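Prasora Institute for Workplace Research
October 10, 2019 | By Tonantzin Zamudio
2 min read

1/ A new working paper from the Institute looks at how employees decide whether to ask for a transfer within their own company. The lead author is Yesenia Villalobos, with Eliseo Camacho as co-author.

2/ The authors surveyed 469 employees at 3 employers in the Brirnham area. All had worked in their current job for at least a year.

3/ Employees who learned of an opening from their direct supervisor were more likely to apply than those who read the same notice on a company job board.

4/ The difference was largest among workers who described themselves as unsure of their standing with management. Length of service had little bearing on the result.

5/ "Many people read a public posting as meant for someone else," Villalobos said. "A short conversation with a supervisor changes that reading."

6/ The paper does not measure how applicants performed after a transfer. Camacho is preparing a follow-up survey on that question, with first responses due in April.

7/ Employers with more than 1,000 staff were left out of the sample. Their transfer rules are often set by contract and would require a separate design.

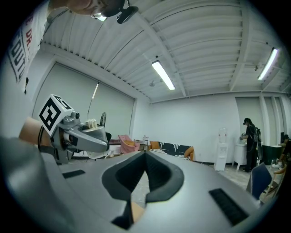 Page last changed: Thursday, 4:15 p.m.

8/ The authors will present the paper at the Cárdenas Seminar on Work and Organizations. Krum Begović will respond. Seating is limited to 20, and registration is required.

9/ Copies of the working paper may be requested from the Institute's publications desk. Media inquiries should be directed to Heriberto Ponce.

Related
Why Exit Interviews Go Unread
Gumus Fellowship: Call for Applications
Shift Swaps and Trust Among Hourly Staff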